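Software notes: the grasp planner learns to wait

Since the last newsletter, our team at Prandbridge has spent most of its time on one part of Skilosari, the grasp planner. Many readers have asked why the old version was so quick to close the fingers and so often wrong with cloth. The short answer is that it planned once, from a single view, and then trusted this plan until the end of the motion.

The new planner makes a first plan as before, but it keeps checking it during the approach. Every 200 milliseconds it takes the newest segmentation mask and compares it with the one used for the plan. If the border of the object has moved too much, the planner asks for a new grasp point. We allow 2 such requests per attempt. With more than this the arm started to hesitate above the object, and our colleagues in Heywood did not like to watch it.

For training we use short demonstrations recorded by hand in ordinary rooms. The present set has 900 of them, of which 800 are used for training and the rest are kept for testing. Small soft things give us the most work. A sock lying on a pink towel, on top of a patterned sheet, has many edges, and only a few of them belong to the sock.
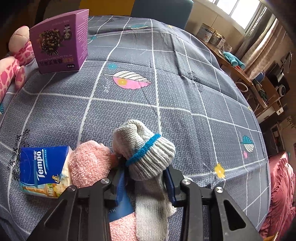

The mask model still mixes up printed shapes with real objects from time to time, so we added a small depth check after it. A leaf printed on fabric has no height of its own, and the check removes most of these false candidates before the planner sees them. Thin flat objects are now sometimes removed too, and we are looking for a better limit.

The replay tool, Clududby, can show the old and new plans side by side. Please update it before you open logs made in July or later, as the file format has changed. Old logs will still open as usual.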